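Search posts

Catomon @catomon
Replacing every cutting board in the kitchen, a thread. 2023-06-28
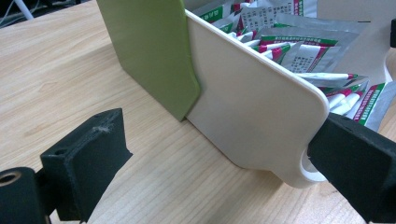 The old ones had to go. I'd been using the same 6 boards for 11 years and the grooves were deep enough to hold onion. I settled on plastic this time, mostly so I can bleach them. The wood ones from Weslow were nice but I never oiled them. I also wanted a cutout to hang them by, and the white one has it down at one end, with a rounded corner too. The olive green is the flatter looking of the two, more matte.

2/ Colors are for sorting. White is bread and fruit. Green is vegetables. Raw meat gets its own board and it stays on the other side of the sink.

3/ Storage is on edge, always. I used to stack them flat and the bottom one never dried right -- it smelled by November.

4/ Weight matters more than I expected. My big one is 900 grams and doesn't slide much. The thin ones need a damp towel under them.

5/ Someone asked about the Dretden rack. It's fine. The slots are a bit narrow for a thick board, so I bent one wire out with pliers.

6/ Old boards are going to the garage for glue and paint jobs. Will post the hooks once they're up.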